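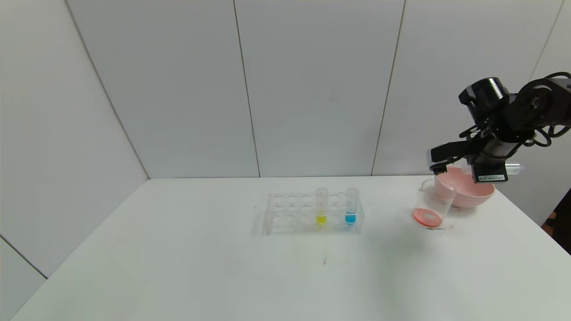 4 min read

Bench automation at Dillmont

Bench automation at Dillmont is the handing over of tube work at the Dillmont sample laboratory to a robot arm. The laboratory belongs to Luangrath, a contract testing firm, and the arm does what junior technicians used to do between the arrival of a sample and its first proper measurement: pick up a tube, move it, put it down, and do it again until lunch. The arm does not take lunch. It does take a recalibration, which lasts longer.

The station is known officially as the Clelivley bench and unofficially as the booth. It consists of a white table, pale walls, and one black arm with a two-fingered gripper, working over clear racks of tubes. Practice runs use small amounts of brightly colored liquid, on the theory that a mistake should be easy to see from the doorway. The colors have given rise to a local dialect. A technician who reports that "yellow went in blue's hole" is making a formal incident statement.

Background

Before the bench was installed, a full shift at Dillmont meant 241 tubes handled per person, a figure that appeared on a wall chart and in a number of complaints about thumbs. Management presented the change as freeing staff for more interesting duties. Staff asked which ones. A list was promised for August and was delivered in August, though its first entry was "supervise bench."

The arm's present quota is 152 tubes a shift. Supporters point out that it holds this pace on Fridays. Critics point out that 152 is less than 241, and have been asked to raise this at the appropriate meeting.

Method

The racks are clear, with round holes, and positions are named by letter and number in the manner of a spreadsheet or a parking garage. The gripper comes down with its fingers open on either side of a tube, closes, lifts, and travels to the next position. A run is considered finished when every tube stands where the run sheet says it should. Uncapped tubes are treated with particular respect, chiefly by the people who have to wipe the table.

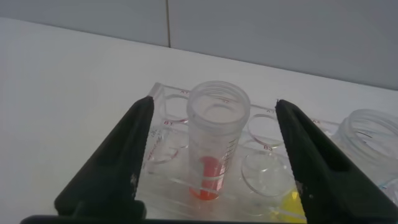 Most of the difficulty lies in things a person never had to think about. Clear plastic is hard for a machine to see, and a laboratory is made largely of clear plastic. A rack nudged a finger's width to one side is, to a technician, the same rack. To the bench it may be an unfamiliar object in an unfamiliar land. For this reason the table is kept sparse, and mugs were banned from it in the first week, after a discussion longer than the installation manual.

Effects on staff

No jobs were cut when the bench arrived, a fact Luangrath mentions often enough to make people nervous. Of the 12 technicians on the tube rota, four retrained as bench operators. Operators load racks, start runs, watch the gripper, and write down what it did. The remainder moved to measurement and reporting, where the chairs are better.

Sore wrists are mentioned less at the morning meeting. Sore eyes are mentioned more. Operators describe the work as less tiring and harder to stay awake for, and several have said they miss the old routine, in which it was possible to move tubes all morning while thinking about something else. Watching an arm move tubes all morning turns out to require attention. The pay grade for this attention was still under review at the last revision of this article.

There has also been a shift in who gets asked questions. Senior technicians once settled any dispute about handling. Operators now hold that position, including one hired in the spring, and the older hands have adjusted with varying degrees of grace. It is considered poor form to say "I could have done it by now" in front of the booth, even when true.

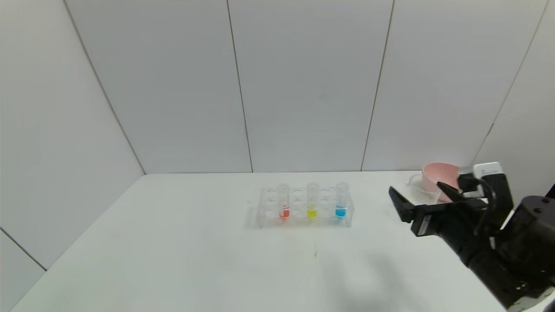 Terminology

Booth: the bench and its walls. Also the state of being assigned there, as in "she's booth until Thursday."

Hover: a pause by the arm over a tube, for reasons of its own. Operators are advised to count to ten before touching anything.

Courtesy lap: a complete run performed with no tubes loaded. The log records it as successful.

Hand day: a shift on which the bench is down and everyone moves tubes the old way. Hand days are officially regretted. Attendance is excellent.

See also: Run sheet; Tube rota; Mug policy (Dillmont)

Last revised Sun 20 September | Contact the editors | Copyright and reuse | Back to top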